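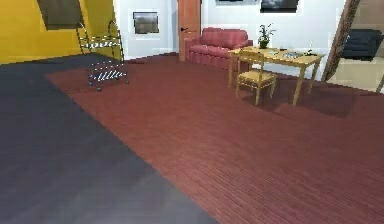 A rolling cart against the yellow wall, where the gray floor meets the wood.

Yellow Walls and Other Winter Business
December 24, 2021

Dear friends, it is the time of year when I sit down with a cup of something hot and try to answer the letters that have piled up since August, and once again most of them are about paint. Specifically they are about yellow, which a good many of you have fallen for this season, and which a smaller number of you are now a little afraid of!

I understand both feelings. When we moved into the house in Saline I painted the back hall a yellow that looked like butter on the card and like a school bus once it was up. I lived with it for five years — longer than I should have — and by the end I had grown so used to it that the new cream color made me sad for a month. So my first piece of advice is to wait. Let a new yellow go through some gray mornings and some lamplit suppers before you decide you can't stand it.

My second is to buy the small can first. Brush it onto a big piece of cardboard, two coats, and carry that cardboard from wall to wall for a few days. Yellow picks up everything near it. A red-brown floor will warm it up, a snowy yard will turn it a bit green, and in a corner it bounces off itself and comes out a good deal stronger than you bargained for.

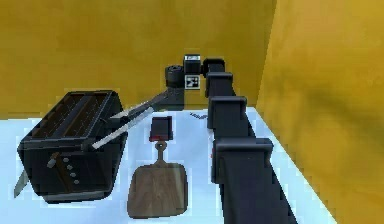 Mustard on two walls, with a white tabletop.

Remo Plattner wrote to ask about the ceiling, and whether it ought to be tinted to match. I'd leave it white, Remo, though I know your sister disagrees and she has the better eye. What I would do is put the money toward a decent brush. I have had my Lilell for six winters now and it still cuts a clean line along the trim, provided I wash it the same evening and hang it up to dry (I don't always, and it shows).

Several of you have also asked about white next to yellow, for shelves and tabletops and so on. A white with a touch of blue in it looks crisp beside mustard, where a creamy one tends to look as if it needs a wash. 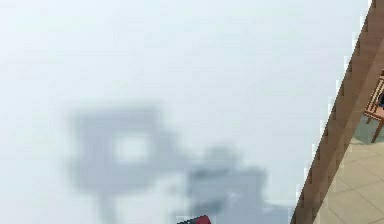

Then there is the matter of sheen, and I'll try to be brief. Flat paint is kinder to old plaster and hides the patches, but it takes every fingerprint. In a kitchen I'd go one step up, to eggshell, and put up with the bit of shine.

Next time I hope to get to the wallpaper questions, including the long one from Gesance about the border with the pears. Until then keep warm, and put the lids back on tight.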